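# Wrist camera: the "is it empty?" check says the gripper holds something when it does not

**Larysa Onyshchenko**

Good evening to all. I am trying to repeat a result from our former student, and I cannot get the same numbers. I will describe the method first, then my problem.

The method is called Chambi in our lab. The robot has two fingers and a small camera at the wrist which looks down between them. Before the trials begin, we take one reference view of the bare table with open fingers. After each grasp attempt the arm goes back to the same height above the same point, opens the view to the camera, and takes a new picture. The program compares the new picture with the reference, only in the area between the fingers. If the difference is larger than the threshold, it writes "held". If it is smaller, it writes "empty". No person has to label anything, and this was the main argument of the thesis.

I made 60 attempts. I also labeled all of them by my own eyes, for control. The program and I disagree in 13 cases. In 9 of these the program wrote "held" and I saw nothing between the fingers. In the thesis there is almost no disagreement of this kind, and the author did the work on the same arm.

What I have checked already:

- The height of the arm is the same to the millimeter.
- The threshold is the same number as in the thesis.
- The exposure of the camera is fixed. I am sure of this, I read it back from the camera before every run.
- The lens is clean.

I started to raise the threshold, but then the program loses the small parts, especially the thin gray washers, so I returned it. Is it acceptable to take a different threshold for each day and to report this? Or is something else wrong with my reference?

**Wilmer Arango**

Raise the threshold. If the washers are a problem, remove them from the object set, they are a bad object for any two-finger gripper anyway. We did the same on the Vurdale line and nobody complained.

> **Larysa Onyshchenko:** Thank you, but the washers are in the original set. If I remove them, I cannot say that I have repeated the result.

> **Wilmer Arango:** Then a second threshold only for washers.

> **Larysa Onyshchenko:** The program does not know in advance that it tried to take a washer. It knows only the picture.

**Imelda Gatchalian**

I would not touch the threshold yet. A different threshold for each day is not forbidden, but you would have to choose it with your hand labels, and then the claim "no person has to label" is gone. A reviewer will notice.

My suspicion is the table. You write that you compare with one reference view of the bare table. This works only when the bare table looks the same all day, and in my experience it does not, above all when the surface is gray and a little bit shiny. The arm itself throws a shadow. You also throw a shadow if you stand near, and in your control labeling you probably stood nearer than the author of the thesis, who perhaps did not look at the gripper at all. It would be good to check this first, because it costs only a few minutes.

What I do now on our setup in Plukholm:

1. Open the fingers, go to the check position, and step away from the table. Wait until the arm is fully still.
2. Take the reference from there. Then stand where you normally stand and take a second one.
3. Subtract the first from the second. If the result is not close to zero between the fingers, you have found at least a part of your false "held" cases.
4. Repeat in the evening with only the room lights.
5. Use the mean of several references, and take a new set after every break. I take 9, it is not a magic number.

There is one more thing which helped me more than I expected. I do not compare brightness any more, I compare edges. A shadow on the table has soft borders, and a part which is really held has hard ones. After a slight blur the shadow almost disappears from the edge picture and the washer is still there, although weak. You will need a new threshold for edges, but you can set it one time on a separate set of pictures and leave it alone for the whole study. Write clearly in the report that you changed this step.

Be careful also with marks on the table. They do have edges. If the arm stops even slightly beside the reference point, the marks do not cancel and you get two thin copies of each. I cover the marked area with a mask. The coated inner faces of the fingers need a mask too — the grains catch the light as small bright specks, and these can change with a small movement of the finger.

One of my own views from the check position is at the end of my answer. The fingers are open with nothing between them, and still there is a large blurry shadow or reflection in the middle of the gray surface, reaching down between the fingers. It is faint for the eye, but a brightness comparison does not care if something is faint for the eye. In the upper left you find the thin wavy lines which I mask. The white area at the right, with the black cable across it, I simply leave out of the comparison.
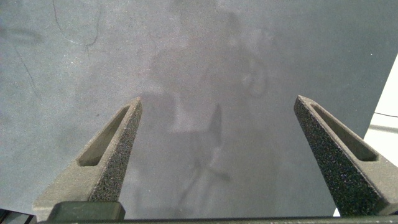

## Comments after the answers

**Larysa Onyshchenko:** I did your steps 1 to 3 on Saturday. The difference between the two references was over the threshold with no object at all, only from my standing beside the table! I will now record the set again from a greater distance and then try the edges as a separate experiment, so the two changes are not mixed.

**Ataahua Faulkner:** Please post the disagreement count for both. We use the Uvetik version of the same check, and it has the brightness comparison too.

**Imelda Gatchalian:** Good. Keep the old pictures, you can run the edge comparison on them also. The arm does not have to repeat anything for this.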